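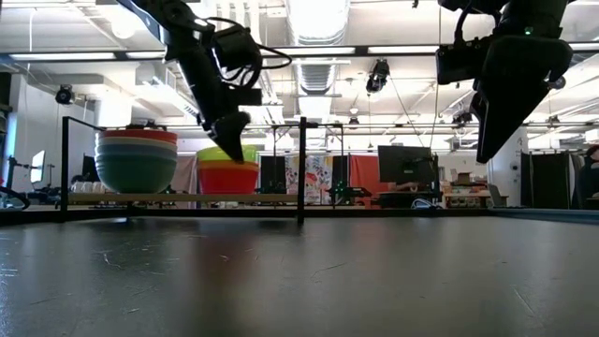 Piret Rozīte asks whether the kit price covers the second arm's controller or only the arm, as the Bosell quote reads both ways. It covers both. The quote lists "arm set, paired" as one line at 1485, and the Bosell rep confirmed by phone that a set means two arms, two controllers and the cable loom. Spare gripper fingers are a separate line. I have asked for the paperwork to be reworded before we sign anything.

August, bench review of the Udness two-arm kit, continued. Start 7:40.

Task for this block is bowl sorting, run from the vendor's stock script with no edits. Bowls nest, the rims are thin and the colors are easy to tell apart, so it loads the gripper and the detector at the same time. Shelf height left at the vendor default. Grip force limit left at the vendor default.

Notes on setup:
Homing is done per arm. The manual says either order is fine. Left first throws a soft limit warning on the right arm, which clears on a second home. Right first gives no warning. Using right first from now on.
Cable loops at the elbow joints need more slack than the manual drawing shows. Re-dressed both.
Calibration board took 4 attempts. The first three failed on glare. Moved the board away from the window side and it passed. 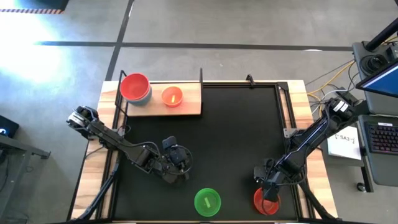 Rim grasps are the part I want numbers on. The stock script closes on the wall of the bowl with one finger inside the rim, and the approach angle is fixed in the config file. For a single bowl that is fine. For a nested pair the inner finger has very little room before it meets the second bowl, and the script has no depth check. Skuvach's kit, which we looked at in the spring, had one and exposed it as a parameter. I have written to Udness asking if theirs is planned or hidden.

Cycle log is set to write every 900 ms. That is too coarse to see finger contact. Changing it needs the paid Yammine logging add-on, which was not mentioned in the quote. Added to the list of questions for Bosell.

Service terms: remote support is included for roughly 7 months, on-site is extra. Swap-out of a failed joint motor means shipping the whole arm. I would count that against them.

Still open:
Reworded quote
Depth check, yes or no
Price of the logging add-on
Finger wear after a full day of rim grasps
Repeat calibration with the blinds down

Config saved to the shared drive under udness_bench, stock values untouched in the subfolder. Please copy before editing.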